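Sarnis desk and shirt set – README

Version of Sep 11, 2025. Maintained by Sizwe Buthelezi. Send corrections to Cristóbal Navarrete.

Scope

The set covers clothing and small items at desks in shared work rooms. Each record pairs a short clip with a text note on the garment, the surface and the nearby furniture. The main garment in this part is a plaid shirt in teal and black, either worn or laid on a table.
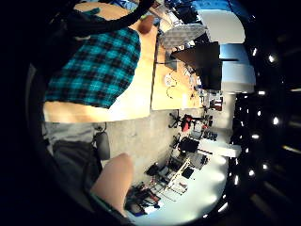 Garment labels are "worn", "spread", "draped" and "unclear". Use "unclear" where only a sleeve or hem shows. Folding state is a separate field and may be left blank.

Surfaces

The table tops are light wood. Glare from the ceiling lights can wash out the grain, so colour values taken from the surface should not be used for matching.

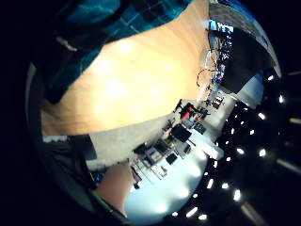 Chairs are tagged by main colour, black or red. Cables are tagged once per clip – loops and tangles are not told apart.

Files

clips/ – 600 files
notes/ – one text file per clip
labels.csv – garment, surface, chair, cable 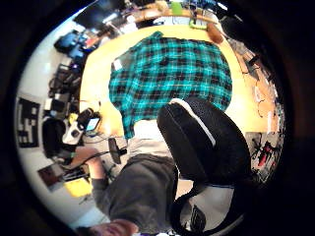 Known problems

Checked cloth is sometimes labelled blue and sometimes green in the March notes. Both map to "teal" in labels.csv. Tags on collars and hems are not labelled.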